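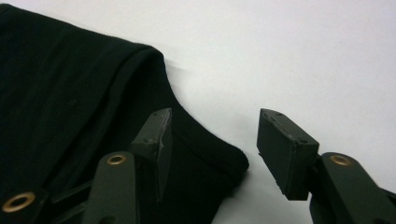
Teverance Fold, black garment subset
Data card and fault notes

Status: released with known problems. Read the fault section before training on this subset.
Maintainer: Krisztina Kocsis
Last edited: Jun 23, 2021

Contents
228 episodes of folding dark knit clothing on a white table, recorded with hand-held grippers. Each episode has wrist video, gripper width and tool pose. Episodes run from first contact to release.

Fault: drifting gripper width
In 14 episodes the recorded width does not match the real gap between the finger pads. Libor Hudec found it when a policy trained on the February build kept closing short of the hem and coming away with nothing. The log said the fingers were shut while the video showed them open.

The cause was a loose pivot on one tool. Under side load the linkage shifted and the width reading took on an offset, which stayed until the tool was zeroed again. The offset is not constant between episodes, so it can't be subtracted out. Affected episodes have width_ok set to false. Pose and video in them are fine.

Fault: missed hem contacts
The contact labels come from a brightness threshold. Dark pads against black fabric give it very little to work with, and 7 episodes have a contact marked late or not at all. Gergely Gál relabeled 3 of these by hand. The rest have contact_ok set to false.

Pad wear
The coating on the pads is chipped along the edges and paler material shows through. Pad trackers that expect a uniform dark block may lock onto the chips. We left the pads as they were.

Safety
The policy from the February build should not be run on an arm. With a bad width reading it keeps commanding the gripper closed. The checkpoint has been pulled from the Hatmont server; delete local copies.

Loading
Use load_subset with strict=True to skip all flagged episodes. The default is False.

To do
Check the pivots on the second tool (Tormod Ljungberg).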